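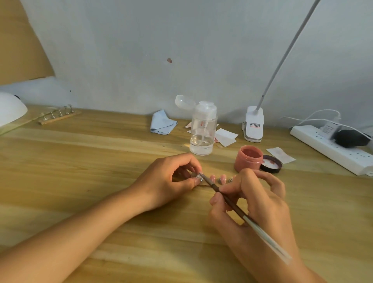 回一下 Yiğit 昨天问的那个问题:机器到底能不能接手店里和家里的细活。我先说结论,目前我不信,起码我这一行里的活儿我不信。我做穿戴甲做了9年,从摆夜市摊做到现在给 Karabulut 那边供货,每天干的事说穿了就是坐在桌前,左手捏甲片,右手拿笔。左手这一下最容易被人小看。甲片是透明的,又小又薄,两个指头捏着边,力气大了它会弹出去,力气小了笔尖一碰它就转。桌上明明摆着练习用的木条架子,上面一排立着的小针或小夹子就是固定甲片用的,可我画细的地方还是习惯直接拿手捏着,因为手可以跟着笔转,架子不会转。你让一台机器来,光是“看见”这片透明的东西在哪儿,我估计它就要愣半天。

先把 Yiğit 的原话贴一下,群里有人没收到:

> 各位好,
>
> 我和 Hüsnü 最近在帮 Unach 看他们要不要上自动化。他们的车间不大,活儿很杂,有装盒的,有贴标的,也有手工上色的。老板看了几段机器人叠衣服、收碗的视频,激动得不行,觉得明年这时候车间里就不用招人了。
>
> 我自己的看法是,叠衣服都能叠了,往一个小东西上刷一层颜色能难到哪里去?笔是固定的,颜料是固定的,动作也就那么几个。Hüsnü 不同意,我们俩在饭桌上吵了一晚上,我妈把我们赶去洗碗了。
>
> 所以想问问列表里真正动手干活的人:你们手上的活,哪些现在就愿意交给机器,哪些打死也不交?不用写得多正式,随便说。
>
> Yiğit Şimşekoğlu

> 往一个小东西上刷一层颜色能难到哪里去?

Yiğit 啊,这句话我截图发给我徒弟了,她笑了五分钟。

我跟你讲难在哪儿。胶是有脾气的,同一罐胶,冬天和夏天两个样。现在十一月,我这屋里早上一冷,胶就稠,笔拉出来的线条起头粗、收尾断;到了下午暖和一点,又开始流,流到甲片边上就是一圈鼓包,照完灯再磨特别费劲。我怎么知道今天该蘸多少?说不清楚,就是笔从罐子口刮一下的时候,手上觉得“涩”还是“滑”。你要我把这个写成说明书,我真写不出来。

还有擦笔、擦边。大家看视频都盯着画画那几下,其实我大半的时间都花在中间这些零碎上:拧盖子,蘸胶,刮掉多余的,画两笔,发现溢了,抽一张棉片,按一下压瓶,擦掉,再画。棉片用脏了哪一面还能接着用,哪一张该扔了,我都是眼睛一扫就过去了,根本不算一个“步骤”。可是机器要干,每一样都是步骤,而且每一样都能出错。盖子里面那层垫子沾了胶,放的时候得翻过来放,不然全糊在桌上,这种事谁会想到去教它?

Marlina 上次在列表里提过 Dutetti 的那台桌面打印机,我去试过,也跟大家交代一下感受。它不算机械臂,就是把甲片卡进托盘里,喷图案上去。平的图案确实快,花纹比我画得齐,这我服气。但是甲片弧度一大,两边的图就糊了,立体的、带闪粉的它做不了,而且托盘里的甲片还是要我一片一片放进去,打完再一片一片拿出来封层、照灯。我那天打了37片,有9片边上是花的。你说它帮我省了事吧,是省了一点,可我坐在那儿给机器上料下料,腰比平时还酸!做自己的活我好歹还能听着广播画两笔,开心一点。

Hüsnü 私下跟我讲过一个想法,我觉得比较靠谱,他不好意思发,我替他发了(Hüsnü 你别打我):先别让机器碰“画”,让它去碰“数”和“装”。上回 Karabulut 那一单是1,000片,按尺寸分好,再一套一套装盒。我跟徒弟分到半夜,分到602片的时候她把两个号倒混了,又从头来。那天要是有个什么东西能替我分尺码,长得再丑、再慢我都供着它。这种活不需要手感,就需要不犯困。Yiğit,你回去问问 Unach,他们的装盒和贴标是不是也是这个道理,上色那一块就先别动了。

至于家里的活,我的要求其实很低。叠衣服我不稀罕,我自己叠得挺快。我想要的是收工以后有谁替我把这张桌子收拾干净:脏棉片捡走,罐子拧紧,笔尖擦好盖上帽子,灯的插头别碰掉,抹布抖一抖叠回去。听着简单吧?可是桌上哪片甲片是废的,哪片是等着明天接着画的,长得一模一样,我老公都分不出来,他有一回好心帮我收桌子,把半套活儿连棉片一起倒了。机器要是也这么“勤快”,我可吃不消。

所以按 Yiğit 的问法,我的答案是这样的:分尺码、装盒、贴单子,现在就交,倒贴点钱也行。喷平面图案,可以交一部分,得有人看着。上胶和画细线,不交。收桌子嘛,等它先学会问一句“这个还要不要”,我再考虑。

另外 Selim 之前说 Codness 那边有人在做夹小零件的软指头,我挺想知道它夹不夹得住透明的薄片,最好是沾了一点胶、有点打滑的那种。Selim 要是还联系得上,帮我问一声,我可以寄一包废甲片过去给他们折腾,邮费我出。

还有一件不相干的,上次谁说有便宜的细笔笔头可以换的?我这支木杆的用顺手了,舍不得扔,就想换个头。知道的私信我。

Nermin Akgül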